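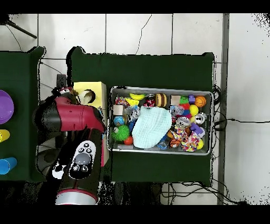

Toy rotation: does it work or am I just making myself a job?

pronness_mum
Posted Apr 30, 2024

Right, I need some opinions from people who've been at this longer than me. Our living room has vanished. I've got a two year old and a four year old and between them they own more plastic than the shop does, and I've been reading about toy rotation, where you put most of it away and swap a bit out every so often. My sister-in-law swears by it. My mum thinks it's the daftest thing she's ever heard and says we had one box and got on with it.

So has anyone kept it going past the first fortnight? And how do you decide what goes away? I had a go last night and ended up sat on the landing with a bin bag, feeling guilty about a xylophone.

Skustier
Yes, we do it, and it's the only bit of tidying advice that ever stuck in our house. Four boxes in the cupboard under the stairs, one out at a time, swap when they start getting bored and climbing the furniture instead. I don't have a timetable. People online will tell you every Sunday night with a label maker and I'd last a week.

The thing I'd say is mix it up. I started with all the balls in one box, all the animals in another and so on, and it was hopeless, they'd play with the animals for a morning and then spend the rest of the time asking for the balls. Now it's a bit of everything in each. Soft things, blocks, play food, and always a cloth or two. Muslins left over from the baby days are brilliant, mine have been capes, picnic rugs, bandages for bears, you name it.

covdale_dad60
Going to disagree a bit, sorry! We tried it for most of a year and it nearly finished us off. Ours remembered EVERYTHING. If a digger went into the loft I'd hear about the digger at breakfast, at tea and through the bathroom door. In the end we got rid of around half of it for good and left the rest out on low shelves. Much calmer.

pronness_mum
Oh no, mine is definitely a digger rememberer. Do you hide the boxes or do they know where they are?

Skustier
They know. I think hiding it makes it worse. If they ask nicely for one thing I'll go and get it, and something else goes back in its place. What you put it all in makes a difference too, by the way. Deep tubs are awful, everything good sinks and they tip the lot out to find it. Go shallow and open.
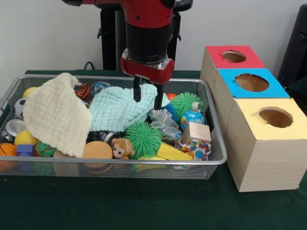 bhat_and_co
Shallow every time, couldn't agree more. But I'm with covdale_dad on having less to begin with. We had a proper clear-out before Christmas and I don't think the kids missed a thing, apart from one jigsaw that I had to pretend was on holiday.

covdale_dad60
Ha, our digger went to live at Grandad's. Still does.

Skustier
I don't think they're opposites though? You can chuck half and still rotate what's left. I'd just be careful with the baby stuff, because mine went right back to the stacking cups at four when there was suddenly nobody telling them they were too big for them.

bhat_and_co
Fair point, ours still fight over the stacking cups.

pronness_mum
OK, so the plan is: bin the broken stuff, charity shop for some of it, and three or four mixed boxes for the rest. The xylophone is staying, I've decided. It can go at the back of the cupboard though. Will report back if I ever see the carpet again.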